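Household Tips: Sharing a Bathroom With a Helper Robot

Posted Dec 23, 2024 by Rocío Valderrama

Many readers wrote to me after the last page, which was on cleaning behind the washing machine, and more than half of the letters asked the same question. What do you do when the helper makes a mess of the bathroom? I can answer this one from my own experience. In March we had a bad evening with ours, and I changed many small habits after it.

What went wrong

The robot was putting a clean towel over the rail. We have done this job with it 100 times and I had stopped watching. One hand let go too early, or perhaps it never closed well, and the other hand kept pulling. The rail came off the wall on one side, with two plugs and a piece of plaster as big as a biscuit. Then the arm went down on the edge of the basin and stayed there, pushing. I was in the kitchen. I heard a noise like a chair falling and I ran, and for a moment I did not remember where the stop button was.

No one was hurt and the basin did not break. The repair of the wall cost 600, with the painting, and Eliécer Tello, who did it, told me that the old plugs were too short for any rail, robot or no robot. So a part of the fault was ours.

Tips for the towel rail

Pull on the rail yourself once a month, downwards and then towards you. If it moves even a little, tighten it before the next towel. In a hollow wall use proper hollow-wall fixings, the ones with wings that open behind the board.

Do not hang a wet bath sheet with the helper. It is much heavier than it looks, and ours was trained with dry ones. A hand towel or a medium towel is enough.

Cut the loose threads from the hem. A long thread can go into a finger joint, and then the hand opens slowly or it does not open. I use nail scissors and do this when I fold the washing.

If your helper wears gloves, look at the fingertips. When the surface becomes shiny, the grip is worse. Change both gloves together and not only the bad one, or the two hands will hold differently.

Tips for the basin and the worktop

Put the cap on the toothpaste before the helper touches it. A full tube is also more difficult than a half one, I don't know why, but Lizeth Lozano has the same problem in her flat in Memham. With hers the tube was squeezed until it opened at the wrong end - the end with the fold - and there was toothpaste on the mirror and in the plughole. She asked the supplier, Zesel, to make the grip softer and they did it by telephone.

Keep glass away from the edge. Perfume, the tooth glass, a candle: all of them go in the cupboard while the helper is working.

Dry the floor first. I wipe it with an old cotton shirt, also under the cabinet where the water hides.

Cables on the floor should be to one side, never across the door. You will need that door if you have to go in quickly.
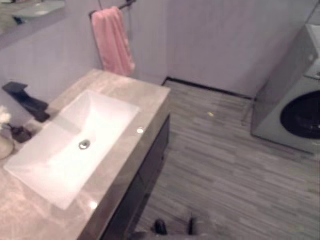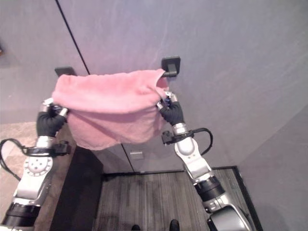
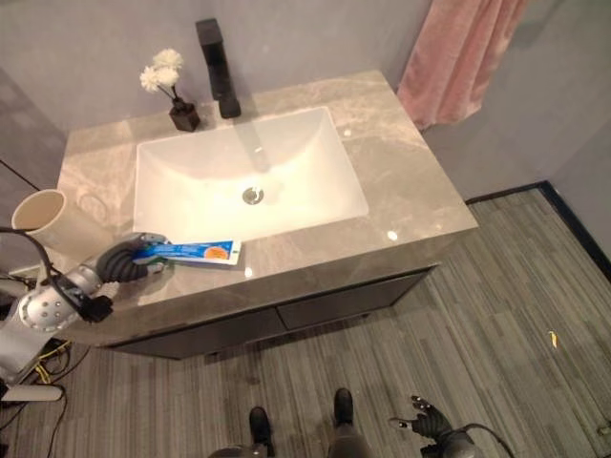

A pink towel by the vanity, and the toothpaste in front of the sink in the last one.

When it stops in the middle of a job

Press stop first and think after. It is natural to take the towel and pull, but please don't. A hand that is stuck can close again when the fabric moves, and your fingers are softer than the towel.

Wait until the arms are quiet. With our model you can then open the fingers by hand, beginning with the smallest. If yours is different, read the page in the manual today and put a paper marker in it. My manual has 1,136 pages, so the marker is not a luxury.

Write down what it was holding and what the fault message said. Hamisi Muli at the repair shop in Podlow asked me for this and I could only say "it was a towel", and he was very polite.

After any fall or strong push, check the basin for fine cracks. Wet it, dry it with a cloth, and look from the side with a torch. A crack keeps a dark line of water for some minutes.

The stop button should be outside the bathroom, at the height of your shoulder. Ours is now beside the light switch, and Ginette Dhillon has hers on a hook with a red ribbon. Children must know what it is for. Visitors too.

For toothpaste on black taps, use warm water and a soft cloth only. Vinegar can spoil the finish.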